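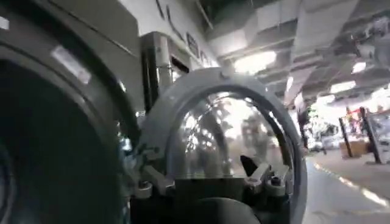 Keeping the doors turning at the Buckley launderette

The woman who runs the Buckley launderette has had the keys for 9 years. Before that she worked in the linen room at the Pilside hotel, where the machines were bigger and somebody else paid for the repairs.

"People think it's the motors that go," she says. "It's doors, mostly. Hinges, catches, seals. A door gets opened and shut all day long and people lean on it while they're loading."

The front loaders stand along the aisle with their grey-rimmed portholes facing the customers. She checks each catch before opening at seven. If one feels stiff she cleans it with a damp cloth and an old toothbrush, then tries it again. If it still sticks, she hangs a card on the door and rings Postgate, the firm that services the place.

Their last bill was £132 for a new seal and the labour. "I didn't mind that one. The one before was a coin in the drain pump, and I could have done without it."

She would like customers to go through their pockets. She would also like them to use less powder. "They put in what they'd use at home and a bit extra. Then they come and tell me it's not rinsing."

Saturday is the busiest day, with duvets from mid-morning onwards. She tells people to come early or leave it until after four. A duvet needs room to move – if you have to push the door shut with your knee, it's too full.

She has looked at replacing two of the washers. Noko quoted her £2,943 for a reconditioned one, plus £200 to take the old one away.

"I'll get another winter out of these," she says, and goes off to empty the lint trays.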